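Trekstead Sideline Bench, Hernard Model

Team Benches > Portable > Sideline Bench, Hernard Model

Sold singly or by the pair. Ships from our shop in Miston.

If you've coached a season of youth basketball in a school gym, you already know the bench situation. Half the time it's folding chairs, and the chairs creep. They creep toward the baseline, they creep onto the court, and by the third quarter your sixth man is sitting practically in the scorer's lap. The other half of the time it's the bottom row of the bleachers, where the players sit with their knees up around their ears and somebody's little brother is eating nachos directly behind them. We made the Hernard for coaches who were tired of both.

It's a one-piece portable team bench that seats five grown players, or six if they're twelve years old and like each other. It has a proper back, it folds flat, and one adult can wheel it out of a storage closet without asking for help. We've been building it for a good many years now, and apart from the feet (more about the feet further down) it's very nearly the same bench we started with.

Where the name comes from

Folks ask, so we'll tell you. The first of these went to the Hernard rec center, a wonderful old barn of a gym with a stage at one end and a floor that runs a little downhill toward the visitors' basket. Lorne Fehr was coaching the girls' team there and wanted something that would sit level on that floor, come off quickly for volleyball, and not scratch anything, the floor having just been refinished at great expense. He drew what he wanted on the back of a scorebook page. We still have the page! The drawing shows seven legs, which we talked him out of, but the seat height and the angle of the back are his to the inch.

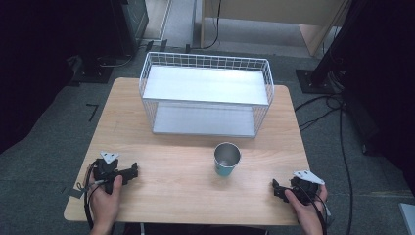 Lorne's main worry was players getting up. A kid who's been called off the bench wants to be at the table right now, and with a low seat they have to rock forward and push off with their hands. So the Hernard sits a bit higher than a dining chair, and the front edge of the seat is rounded over so it doesn't catch behind the knee. Tall players notice this right away. Short players will find their heels just reach the floor, and if you coach third and fourth graders you may be happier with our Junior bench, which is the same thing cut down.

What it's made of

The seat and back are maple slats, sanded and finished on every side before they go on, including the sides you'll never see. We leave a small gap between slats so that spilled sports drink goes down to the floor where you can mop it instead of sitting in a puddle under somebody's shorts. The frame is powder-coated steel tube. Black is what we keep on the shelf, and we'll do a school color if you're willing to wait for it.

The bench weighs 60 pounds, which sounds like plenty until you've tipped it onto its wheels, and then it rolls along like a wheelbarrow. It's 110 inches long. Please do measure your closet door and, more to the point, the turn just outside your closet door. We've had a few sad phone calls over the years about that turn. The two-section version (see Options) was made for exactly those hallways.

Folded, it's thin enough to stand against a wall behind the bleachers, and there's a strap that keeps it from opening while you're moving it. Use the strap. It's a humble thing and people like to leave it dangling.

The feet

Right, the feet. The first few years we used a hard rubber foot, the kind you'd find on a good stepladder, and they held the floor beautifully. They also left marks, mostly when five excited kids all scooted back at once. Dale Ross, who runs our shop, spent most of one winter trying different compounds on a square of old gym floor he'd bought from a school that was being torn down. What we settled on is a wide, soft, non-marking foot with a bit of swivel to it, so it sits flat even when the floor underneath doesn't.

They do pick up dust, as any soft foot will, and a dusty foot slides. Wipe them with a damp rag before a game. If you wipe your players' shoes on a wet towel by the door, you can run that same towel over the feet as you go by. Replacement feet come in sets and push on by hand, and every bench we've ever sold takes the current ones, old hard-footed benches included. 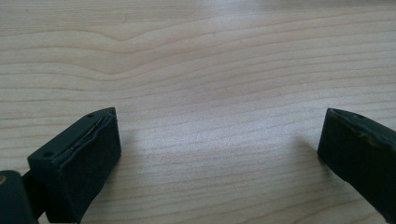 Setting it up

Roll it to roughly where you want it before you lay it down. Undo the strap, hold the back with one hand, and let the legs swing out until you hear both of them click. Listen for two clicks. Then push down firmly in the middle of the seat with both hands, and only after that let anybody sit. It takes less time than reading this paragraph did.

Leave yourself room behind the bench, if the gym allows, for bags and water. A row of backpacks underneath the seat looks tidy, but the players kick them forward all game long and sooner or later one is on the sideline. If you're stuck for space, the rear rack is worth every penny, and it clips on without tools.

To fold it, stand behind the bench, squeeze the two levers under the seat, and lift. The levers are on the back side so that bored players can't reach them. A few have managed anyway, and we salute their long arms, but it won't fold with weight on the seat.

How much will it hold?

We rate it for 2,000 pounds spread evenly along the seat, which ought to cover any lineup you can put on the floor. What we'd rather you didn't do is stand on it. We know, we know, the buzzer goes, the kid hits the shot from the corner and everyone's up on the bench. It'll survive that once in a while. The slats are strong, but shoes are gritty, and the finish is what suffers. If you've got a celebrating sort of team, order a spare seat slat or two at the same time and save yourself the shipping later.

Options

Two-section frame. The bench splits in the middle and each half rolls by itself. There's a joining plate and two hand knobs. It's a touch heavier overall and takes one more minute to set up.

Rear rack. A steel shelf running the full length behind the back, with a lip. Holds bottles, warmup tops, a first aid bag, and the coach's jacket by the second quarter.

Clipboard hook. Goes on either end. Lorne asked for this one as well, years afterward, and was a little put out that we hadn't thought of it ourselves.

Padded seat cover. Vinyl, with snaps underneath. Lovely for long tournament days. We'd take it off for storage so that it doesn't hold a crease.

Name panel. A flat board across the back for your school or club name. We cut the letters in-house and we'll send you a drawing to approve. Please check the spelling, and then please have someone else check it too.
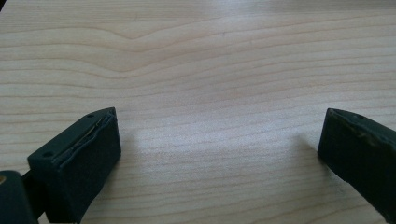 Looking after it

Wipe the slats with a damp cloth and a drop of dish soap after a game, and dry them with whatever's handy. Skip the strong gym cleaners, the ones meant for mats, as they'll cloud the finish in a season or so. Once a year, and we like April for this, when the balls are put away and before everyone scatters, go along underneath with the wrench that came in the bag and snug up the slat bolts. Snug is plenty. If you see the washer biting into the wood you've gone too far, so back it off a little.

Small scuffs can be rubbed out with a fine sanding pad and touched up from the little bottle of finish we include. Deep gouges are better handled by swapping the slat, and it's only four bolts.

Store it indoors. We do get asked about outdoor courts, and a summer afternoon at the park won't hurt it, but it shouldn't live out there. For a permanent outdoor bench have a look at the Kang, our all-aluminum model, which can stay out in anything and has holes for bolting down to a slab. It's hotter on the legs in July, we'll admit that freely.

Delivery and lead time

Black benches usually leave us within 22 days. School colors take longer, depending on when the powder coater next runs yours, and fall is our busy stretch, so if you want benches in place for the opening tipoff, do get in touch over the summer. They come by freight on a pallet, fully assembled apart from the wheels. The driver will bring the pallet to your curb or loading dock, and you'll want a second pair of hands to get it off. Have a look at the cartons before you sign, and if a corner's been crushed, write that on the driver's slip and call us.

Warranty

The frame is covered for as long as you own it. Slats and finish are covered for five years of ordinary indoor use. Feet, wheels, and straps wear out the way tires do and aren't covered, but they're inexpensive and we keep them all in stock, even for the very oldest benches. If you've bought a secondhand Hernard, we'll gladly sell you parts for it, and if you tell us what's stamped on the left rear leg we can usually say what year it was built and what color it started out.

Ordering

Schools and clubs can order by purchase order or card. Tell us how many benches, which frame, the color, and whether you'd like the rack. If you're not sure what will fit along your sideline, send us the distance from the scorer's table to the baseline and we'll sketch it for you at no charge. The shop phone is answered from 8 a.m. to 4 p.m., and if it rings a long while, Dale's got the saw running, so leave a message and he'll call you back.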